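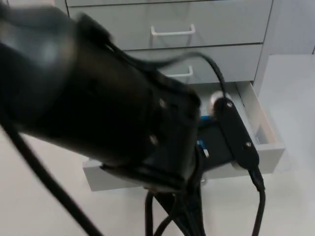

Buying the second arm: a talk with Qistina Tarigan

When I called Qistina Tarigan on a Sunday, she had the budget sheet open already. She plans equipment for Khaemba, a small company that prepares and tests robot arms for storage rooms, pharmacies and repair shops. The work is mostly with drawers: opening them, taking something out, putting something in, closing them again. I wanted to ask her how one makes a budget for such work, because many readers have written to me that they received a price for an arm and do not know what else to put under it.

"The arm is the line everybody looks at," she said. "In our first plan it was the first line and almost the only line. We had the arm, we had the gripper, and then we had one line with the name 'other'. This line was much too small."

I asked what was hiding in it. She read to me from the old sheet. Cables came first. The company had bought what the supplier put in the box, and the cables were good for an arm that stands on a table and works at the height of the table. A low drawer is a different matter. The arm must reach down and forward, and the cable has to follow without pulling on the connector and without hanging in front of the drawer.

"We ordered cables three times," she said. "First too short, then too stiff, then correct. If I make the plan again, I buy two lengths at the beginning and I send one back."

Then there were the brackets. Khaemba makes its own brackets for small parts that are added to the gripper, and each change of bracket takes the arm out of work for a morning. She now has a separate line for brackets and screws, and she does not allow anyone to move money out of it. In the last year this line was $420, and she considers it the best spent money in the whole sheet.

We talked for a long time about furniture. I did not expect this, but she has strong opinions. Khaemba tests on ordinary drawer cabinets of the type that customers have. For a while the engineers asked for a special test stand from a firm called Nitatum, with one drawer that can be adjusted in height and in resistance. The offer was serious and the stand was well built, she said, but she refused it.

"With the price of the stand I can buy many cabinets. And when a cabinet becomes loose, I learn something, because the cabinet of the customer becomes loose also. I put a new cabinet in the plan for every quarter. It costs $70 for a simple one. Sometimes we do not need it and then it waits in the corridor."

How does she compare grippers? She admitted that she used to compare them by the force and the opening width, as they are printed in the catalog. Today she begins with the outside size. A wide housing can be a good tool on a bench and a bad tool over a drawer, where there is a front panel, two side walls and often another drawer directly above. She asks the supplier for the drawing with all the added parts, and with the cable at its real bending radius. Some suppliers send it the same day. One supplier, she would not tell me the name, needed until July.

"I cut the shape from cardboard," she said. "The engineers laugh, but I hold the cardboard in the open drawer and I see if there is place for it. Cardboard is free."

The second arm is the reason for our talk. Khaemba decided between a new unit from Flavau and a used one, two years old, from a customer who had closed a site. The used arm was much cheaper. Qistina made two columns on the sheet and filled them for a whole week. In the used column she had to add a check by a technician, a new controller battery, transport and the missing warranty. After this the difference was smaller, but it was still there.

"What decided it was the spare parts," she said. "I asked both sides the same question: if a finger breaks on Monday, when do I have a new one? For the new arm I received an answer in writing. For the used arm I received a telephone number."

They took the new one. It is not yet paid completely, and she is not sure that it was the right choice for a company of their size. If the customer had included a box of spare fingers, she thinks she would have decided the other way.

The hours are the other big point. She counts setup hours as equipment cost, which her accountant does not like. For the first arm the team wrote down 363 hours before the drawer work was steady enough to show to a client. The project was called Komstead, and the client paid for less than half of this time. In the new plan she has put in the full number again, although the team believes it will go faster.

"Maybe they are right. Then I have money left and I buy the good chairs," she said.

Before we finished I asked which line she would still like to add. She thought about it and said floor space. The second arm will need its own cabinet and free floor in front of it for the open drawers, and a person must be able to walk past. She has measured the room twice. The desk of one engineer has to move, and she has not told him yet.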